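About Us

Hi, and welcome! I run a small sorting and packing workroom in Gendville, and if you've landed on this page you've probably got a closet, a spare room or a whole sewing stash that has gotten away from you. I've been there. The business started with my own fabric — two big closets of it, most of it bought on sale and never cut — and a June when I finally pulled everything out and couldn't get it back in again.

I called the place Jindari Bins & Cloth, and I started by doing my neighbors' linen closets for gas money. My first workroom was the back half of a garage on Chaudhary Street (freezing in winter, and I mean freezing). Now we have a proper room with good light, 46 shelves and a coffee maker that works most mornings.

People ask me all the time why I'm so stuck on clear bins. I like to see what I've got! I tried baskets, I tried cardboard, I tried those pretty lidded boxes with the little label holders, and every single time I ended up opening six of them to find one pillowcase. With clear acrylic you just look. I also like a bin with ribs molded into the wall and corners that are a bit rounded, so cloth doesn't snag when you're pulling it out in a hurry.

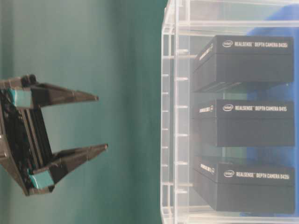 The other thing I get asked is what we charge. A small job (one closet, or up to 25 bins) is a flat price, and I'll tell you what it is before you book. Bigger jobs I come and look at first, anywhere between here and Brudmont. The largest we've taken on was a costume store with more than 1,000 pieces in it, and I loved every minute, even the hats.

Cloth is still my favorite thing to sort. Soft brushed fabric is a joy to handle but it will not lie flat for anybody, so I smooth it with my palms, fold it loosely and let it have a wrinkle or two. Hard creases are what I worry about, especially in anything that's going to sit on a shelf for a year. I refold my own stash every spring with the radio on.

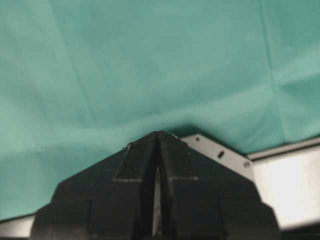
If you'd like to bring something in, mornings are best, any time after nine. You don't need to sort it first or apologize for it (everybody apologizes!). Bags are fine, loose armfuls are fine. Come in by the side door on the parking lot side and ring the bell twice — I usually have the radio up.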